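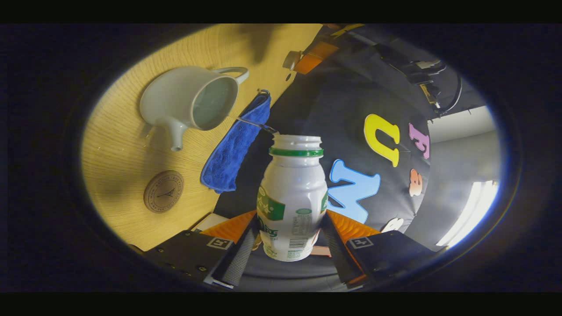

Tacoma, 2024-11-28

Print this post | E-mail this post

My flashcard app says I know 600 characters. I would like to argue with my flashcard app.

I've been studying Chinese for a little over a year now, and a few of you asked for an update after the post in July where I whined about tones for way too long. So, an update! I am still bad at tones. I'm slightly less bad at reading, and reading is the part I've fallen for, which surprised me because I signed up for the class wanting to chat with people and order lunch.

The 600 thing, though. The app is called Erkix and it counts a character as "known" once you get it right four times, spaced out over a few weeks. Fine. But it always shows me the same character in the same typeface, big and black in the middle of a clean white screen, and I think what I've learned is what that card looks like. Put the same character on a shop sign with swoopy brush strokes and I stand there like I've never seen it before in my life. Put it on the back of a package in tiny print and forget it.

I started reading packaging in the spring and I've become kind of a pest about it. Everything in the kitchen gets turned around and read before it gets opened. Snack bags, soy sauce, drink bottles with white characters on a green label, the little packet in the seaweed that I'm pretty sure says not to eat the packet. The front is hard because designers love to stretch the lettering into shapes. The back is hard because it's microscopic, but at least it's in a normal font, and the same words keep coming around. Sugar, water, salt, milk powder, keep in a cool place. I can now read "keep in a cool place" faster than I can read my own name.

(My name in Chinese is three characters my teacher picked out in about ten seconds on the first night. One of them has so many strokes that mine looks like a squashed bug. I've asked if I can trade it in. No.)

Class is in the back room at Asetti, the coffee place by the old bus garage, and it's a good room except for the steam wand. You have not lived until you've tried to hear the difference between "buy" and "sell" with somebody frothing milk on the other side of a curtain. Those two, by the way. They're the same syllable with a different tone, and then they also LOOK alike. Sell is just buy with a little cross on top. I complained about this out loud and my teacher said that if I had a shop I would remember it, and went on to the next page.

The person who has helped me most is Chie Hirose. She sits by the window and she grew up in Japan, so she walked into the first class already knowing more characters than I will probably ever know, only with different sounds attached and every so often a different meaning. I was jealous of her for a solid month. Then she told me how strange it was for her, that she could look at a paragraph and sort of get it and not be able to say one word of it out loud. It's like watching a movie on mute, she said. She has to fight with her own head every time, because the Japanese reading shows up first and she has to shoo it off.

She was also the one who taught me the word for letter, as in mail, by way of a warning. The characters that mean "letter" in Japanese mean toilet paper in Chinese. She wrote both down for me on a napkin and I still have it taped up over my desk. I think of it whenever I get cocky.

Anyway she got me to start writing by hand, which I had been avoiding like the dentist. The app doesn't make you write. The textbook makes you write but it's easy to cheat, you just copy from the line above. What Chie does is she looks at the character once, closes the book, and writes the whole thing from memory, and if she gets stuck she doesn't peek until she has put down some kind of guess. I tried it at the kitchen table that same night with ten words I was sure of. I got two. Two! Out of ten words I'd been "knowing" since winter.

So that's been the fall project. I bought one of those Zuretti notebooks with the squares (the green grid, not the gray one, the gray one is too faint for me by lamplight) and I fill a page most nights. I've gone through one notebook and started another. My handwriting looks like a very determined six-year-old did it, and I'm weirdly proud of it. My right hand gets sore in the same spot it used to in high school.

A few things I've noticed, in case anybody else is at the same stage.

Stroke order matters more than I wanted it to. I was in the camp of who cares, it all ends up on the paper. But when I do it in the right order my hand starts to remember things my brain doesn't. I'll be halfway through a word and have no idea what comes next and my pen just goes there. It doesn't happen when I've learned it wrong, and I've learned plenty of them wrong and now have to go back.

The pieces repeat. Everybody tells you this on day one and it means nothing on day one. Somewhere after the first couple hundred it finally clicked for me and I started seeing the three little drops of water down the left side of everything, river, lake, sweat, soup. Or the mouth, which is a plain little box and is hiding in eat and drink and sing. I walk around pointing at them. My sister came to dinner and made me stop pointing at them.

Reading for fun is still out of reach, mostly. I got a picture book about a bear who loses his scarf and it took me four evenings. There's a word in the middle for the sound of snow falling off a branch and I have not met it anywhere since. But I did laugh at a joke on page nine, by myself, without looking anything up, and I had to get up and walk around the living room.

And then there's the bakery. Chávez, on the corner, no connection to any of this, except that the woman who works the early shift is from Chengdu and found out I was taking a class. She now won't sell me a roll until I ask for it properly. The first time I panicked and asked for paper. The second time I got it out but with the tones so mangled that she called her coworker over to hear it. I've been going in the mornings since September and last week she answered me at normal speed, with no slow-down and no English, and I understood maybe half and said yes to the other half. I came home with three rolls and a slice of something with beans in it. It was very good. I don't know what it's called, so I can't ask for it again, I just have to keep saying yes to things.

What I'm stuck on right now is measure words. If you haven't run into them, you can't just say "three fish," you have to say three-long-skinny-things fish, and there's a different word for flat things and for things with handles and for things that come in bottles, and pants go with the fish. My method so far is to use the all-purpose one for everything and wait for somebody's face to change. Chie says Japanese has these too and that they don't match up. Of course they don't.

The plan for winter is to get to 1000, and I mean a thousand I can write on paper with the book shut, so in my own private count I'm starting over from someplace embarrassing. Erkix can keep its number. I've turned off the little trumpet sound it makes, too. It was going off in waiting rooms.

Class has a break over the holidays and I'm a little worried about what I'll do with myself. If you know of any easy comics, the kind with big print and not many words per page, please tell me in the comments. No more bears in snow. And if anybody has a trick for hearing second tone versus third tone when the person is talking fast, I will mail you a roll.

I've got a page to fill before bed, and tonight's list starts with "umbrella," which looks exactly like an umbrella with people under it. I'm going to enjoy that one.

Print this post | E-mail this post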